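# Play Area Equipment Check: Toy Kitchen

Site: Plarkbridge, Room 8
Unit tag: 2718
Date: April 23, 2025

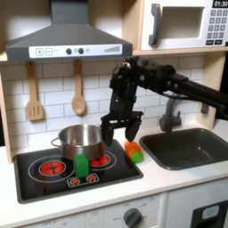 Unit 2718, hood, stovetop and microwave side.

Mark each line OK, Watch or Fix. Write a comment for anything other than OK.

## Frame and panels

- [x] Unit stands level, does not rock when pushed at counter height. **OK**
- [x] Wooden side panel, left. **OK.** Ran a cloth down the edge, no snags.
- [x] Wall fixing. **Watch.** Bracket holds, one screw turned a quarter. Tightened. Look at it again next visit.
- [x] Shelf under microwave. **OK**

## Hood and backsplash

- [x] Range hood firmly attached. **OK**
- [x] White control strip, printed symbols. **OK.** No lifting at the corners.
- [x] Two dark knobs, pull test. **OK.** Neither came off.
- [x] Tile backsplash. **OK.** Wipe with a damp cloth only. The spray from the Tindar cupboard leaves a film.

## Hanging utensils

- [x] Slotted spatula. **Fix.** Rough spot on the back of the handle. Sand it before the next session.
- [x] Spoon. **OK**
- [x] Both hang freely and lift off without force. **OK**

## Counter and stovetop

- [x] Black stovetop panel seated in the counter. **OK.** No raised edge along the rim.
- [x] Pot, inside and out. **OK**
- [x] Small toy items, choke tube test. **OK.** All 16 in the set tested, none fit the tube. Repeat if anything is added from the Seol box.

## Microwave

- [x] Door handle, pull test. **OK**
- [x] Door hinge, finger gap. **Watch.** Gap is 5 mm with the door open. Within our limit, but measure it each time.
- [x] Number buttons. **OK**
- [x] Window. **OK.** No cracks.

## Follow-up

1. Sand spatula handle. Keep it out of the room until done.
2. Recheck wall bracket screw.
3. Ask Ollero for a spare hinge and the current parts sheet. Ours is missing the second page.

Next full check: September. Wipe-down stays weekly.

Result: unit stays in use, spatula removed.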